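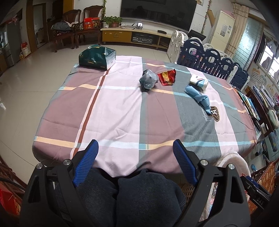
A table is for eating at, Aniela Sikora wrote to me in August, and everything else on it is a confession. She had read my last column, in which I defended the flat surface as the only storage system my family has ever understood, and she was not charmed. She clears hers every night before bed. I believe her, and I would like to know what is in her drawers.

My position hasn't moved. A table in a house where people live will collect a gift box, a tissue packet, the wrapper from something eaten standing up, and at least one plastic bag nobody will claim. You can put a nice plaid cloth on it. The cloth helps for the length of an afternoon, and then it's a nice plaid cloth under a plastic bag.

The people who sell tidiness have a different view. I own a book on the subject, bought in Brineldale on a weak day, which offers 254 steps to a clear home. Step one is to clear a surface so you have somewhere to put things while you clear the other surfaces. I did that. The surface I cleared is now where I keep the book.

What the experts miss is that the mess has a filing order. The far end is for things that came into the house and haven't been dealt with. The middle is for things that are nearly trash. The near edge is for whatever someone put down when the phone rang. My wife can find the scissors in this arrangement in the dark. When we had it all put away, for her mother's visit, we bought a second pair of scissors.
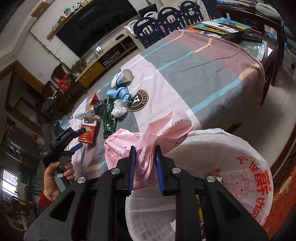
But the bags, said Zofia Głowacki when I tried this theory on her over coffee, you can't possibly be defending the bags. And she had me there, for a minute. The bag is the weak point of my whole argument. It comes in carrying something, the something gets eaten, and the bag stays on like a cousin. Then it holds the other bags. Pink ones, white ones, the crinkly clear kind that won't stay folded no matter how hard you sit on them.

Zofia's method is to knot each one the moment it's empty and drop it in a tin by the door. I tried it for 3 weeks. I now have a tin full of small hard knots, none of which I can undo, and when I need a bag I go to the store and come home with one.

So I've gone back to the table. Once in a while I pick up the empty cups and the foil, shake out the cloth over the back step, and put everything else back where it was. Aniela is welcome to come and look, provided she doesn't bring anything in a bag.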